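Robotics Lab II, Unit 3
When a Good Insertion Goes Bad: Faults in Two-Arm Peg Work
Handout notes, Nevzat Polat. Revised Aug 21, 2019

Welcome back! Last time we finished contact models, and a few of you asked when we'd get to something that breaks. Today we do. I love this unit, because a failed insertion teaches you more about a controller in a few seconds than a whole afternoon of clean runs.

Read sections 1 and 2 before lab. Section 4 has what you hand in.

1. The fault we are studying

The case comes from the Drulimness cell, our two-arm bench, and it happened during a long run of pegs into a task board. Uliana Ostapchuk was at the console. The left hand had a peg pinched and was pushing down into its hole when the peg jammed. A jam by itself is ordinary (remember wedging from Unit 2: two contact points, friction cones that see each other, and more force only makes it worse). The controller should have noticed the force rise, stopped, backed off and searched again.

It kept pushing. The force limit in the insertion routine was set to 20 newtons, and the log shows 23 at the wrist before the arm finally stopped. Three newtons over doesn't sound like much! But the stop didn't come from the force limit at all. It came from the joint position error check, a completely different layer, and that one only tripped once the arm had fallen far enough behind its commanded path.

So the layer we trusted stayed quiet, and the backup caught it. Why?
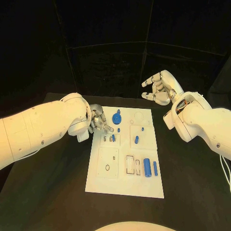
2. Reading the log

Jianguo Tang pulled the traces and lined them up on one clock, and this is the part I get excited about. The wrist force signal and the controller's copy of that signal have the same shape, but the copy is shifted by 135 milliseconds. The routine was checking its limit faithfully on every cycle. It was checking old numbers.

The delay came from a smoothing filter. Someone (me, I'm afraid) had turned it up during an earlier session to quiet a noisy reading in free motion, and the setting was saved with the arm profile. In free motion you'd never notice. In contact, with a stiff peg in a stiff hole, force climbs very fast, and a filter that averages over a long window flattens exactly the rise you need to see.

Work out for yourselves how far the tool travels during the delay at the approach speed on your data sheet. Then multiply by the contact stiffness from Unit 2. The answer won't match the log exactly — think about which parts of the arm and the hand are giving way — but it should land in the right neighborhood.

3. What about the other arm?

Good question from Folke Bråten last term: when one arm stops on a fault, what should the other one do? In our case the right arm was still running its own program. It had no idea its partner was in trouble. Nothing collided, but both arms share the space over one board, and "nothing collided" is a weak safety argument.

The options we'll compare in class:

Stop both arms at once and hold position. Simple, but a jammed hand keeps its load on the board.

Stop both, then let the faulted hand go compliant. The load drops, though a loosely held peg may fall or roll.

Stop the faulted arm and send the other to a parked pose. Frees up space, but it means commanding motion during a fault. Be ready to defend this one if you pick it!

Arsen Sydorenko will argue for the second option and would like somebody to argue back.

4. Lab work

Before any power goes to the arms, find the emergency stop and press it once to check that the console reports it. One person keeps a hand near it for the whole session. Hands and sleeves stay off the table while the drives are enabled, even when both arms are still. A paused program looks just like a finished one.

Run the insertion with the filter at its default, then at the saved setting, with the approach speed cut to the lab value. Stay below the reduced force limit posted at the console. Save both traces.

Hand in, per pair: the two force plots on one time axis, your estimate of the delay, and a paragraph on which check should have fired first. Add a short fault response plan covering both arms.

If your peg jams for real, wonderful, keep the log! Stop the run and call me or Uliana over before anyone touches the hand. Pulling on a wedged peg by hand bends fingers, and the spare set is still on order.

Reading for next time: Unit 4, sections on fault trees and on shared workspaces.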